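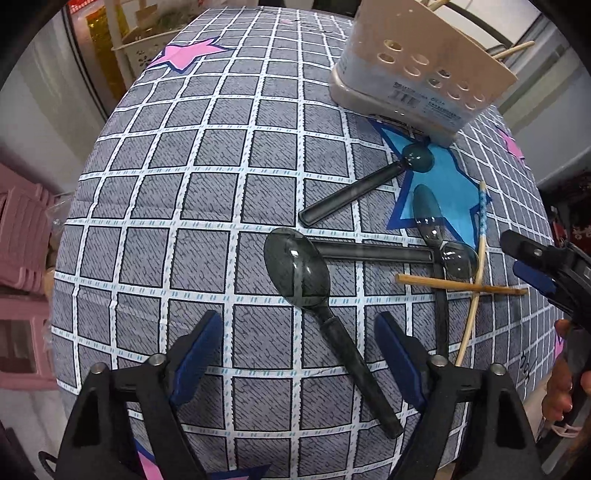 Looking after chopsticks, wooden spoons and the pot they stand in

Wooden and bamboo cutlery lasts for years if it is kept dry between uses, and most of what goes wrong with it starts at the sink or in the drainer. These notes were put together from our kitchen pages and from readers' letters. They apply to chopsticks, cooking spoons, spatulas and small wooden servers.

Washing

Wash wooden pieces by hand soon after the meal. Use warm water, a little washing-up liquid and a soft sponge. Hold chopsticks in a bundle by the thick ends and rub the thin ends with the sponge, then roll the bundle between your palms under the tap. Rice starch sets hard, so if it has dried on, lay the sticks in a shallow dish of warm water for a few minutes and no longer. An overnight soak will raise the grain and can split the tips.

Do not put plain wood in the dishwasher. Lacquered chopsticks should stay out of it too unless the packet says otherwise. The heat dulls the coating first and then lifts it near the tips, and once it has started to flake the pair should be thrown away.

A scouring pad is fine on a thick beech spoon. Keep it off anything lacquered or painted.

Drying before storing

Shake off the water, wipe each piece with a clean tea towel and leave it out in the air before it goes in a drawer. Overnight is enough in a heated kitchen. In an unheated one in December it can take until the following evening.

If you dry things standing up, stand them with the eating end at the top. The water runs down to the handle and away from the part that goes in your mouth. Sharp items are the exception. Skewers and small knives are better laid flat on a towel.

Choosing a holder

Look for holes, and look at where they are. A pot with holes only in the base will drain, but the air inside stays damp. One with holes in the sides as well dries a good deal faster. A divided holder is useful if you want to keep chopsticks away from heavier spoons, which tend to push them over.

Check the depth against what you own. Ordinary table chopsticks need a holder that comes up to at least a third of their length. Long cooking chopsticks need more, or a heavier base. Short children's spoons vanish in a deep pot and are better in a cup of their own.

Peel off the shop label before first use. It traps water at the edges and goes brown. Warm soapy water will shift most of them. For the ones that leave glue behind, rub in a little cooking oil, wait ten minutes, wipe it off and wash the whole thing.

Put the holder on a saucer or a folded cloth for the first day and see how much water collects. If there is a puddle, it needs to live on the draining board.

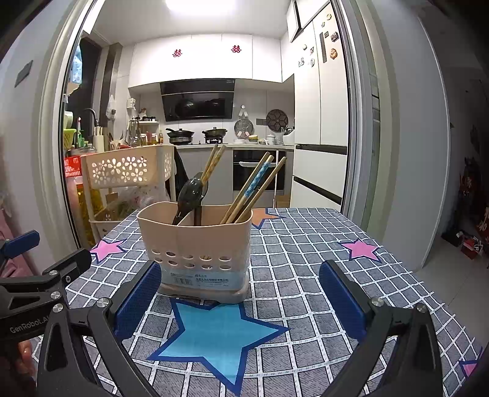
Cleaning the holder

This is the job most people skip. Bits of food, soap and limescale settle in the bottom, and in a warm room a slimy film can form within a week.

Once a week, empty it completely and tip out any water. Wash it inside and out with hot water and washing-up liquid. A bottle brush reaches the corners. For the holes, use an old toothbrush or a cotton bud, working from the inside outwards.

For limescale, mix equal parts white vinegar and water, leave the lower part standing in it for half an hour, then rinse well. Never mix vinegar with bleach.

Let the holder dry upside down before refilling it. Plastic ones that have gone cloudy are still usable. Ones that have cracked should go, as you cannot clean inside a crack.

Oiling wooden spoons

Plain spoons look pale and feel furry when they are too dry. Rub them down with very fine sandpaper, wipe off the dust and work in food-grade mineral oil with a bit of kitchen paper. Leave them for a few hours, then wipe off whatever has not soaked in. Twice a year will do for a spoon in daily use.

Olive and sunflower oil are best avoided for this. They turn sticky and begin to smell. Lacquered pieces need no oil at all.

Smells and stains

Turmeric and tomato stains are harmless and fade a little with time. Sunlight helps, so an hour or two on a windowsill is worth trying. For onion or garlic smells, make a paste of bicarbonate of soda and water, rub it along the grain, leave it for five minutes and rinse.

Black specks are another matter. If they come off with washing and light sanding, dry the piece thoroughly and keep using it. If they are down in the grain, it is mould and the piece should be replaced.

Keeping pairs together

Plain chopsticks from the same packet can be mixed freely. Patterned ones cannot, and the usual way to lose one is down the back of the drainer or in with the vegetable peelings. A loose rubber band round each dry pair keeps them together in a drawer. Do not band them wet.

Odd ones are handy for other things. They will clear a blocked funnel, support a floppy pot plant and stir paint. Cut a short length from one and it makes a good plug for a stripped screw hole in a cupboard door. Put a little wood glue on it, tap it in, trim it flush and refit the screw when the glue is dry.

From readers

Ffion Kneath of Vilbridge keeps 2 holders and swaps them over each week, so that one is always clean and dry. She also marks her cooking spoons on the handle with a pencil line for sweet and a cross for savoury, and goes over the marks when they wash off.

Sizwe Fourie asks whether bamboo steamers can be treated in the same way. Mostly, yes. Wash by hand, use very little soap and dry them with the lid off, standing on edge. Don't oil them. If a new steamer smells strongly, run it empty over simmering water for twenty minutes.

A reader in Gilport wanted to know how to stop a light plastic holder tipping over when it is full of ladles. Put a few clean, smooth pebbles in the bottom, large enough not to block the holes, and wash them when you wash the holder. Heavy metal ladles are better on a hook.

When to replace

Chopsticks: when the tips are split, rough or flaking, or when one is bent enough that the pair no longer meets.

Wooden spoons: when there is a crack running into the bowl, or a smell that comes back after cleaning.

Holders: when they are cracked or no longer stand level.

Plain, unpainted wood can be burned in a stove once it is fully dry. Anything lacquered or varnished goes in the ordinary rubbish.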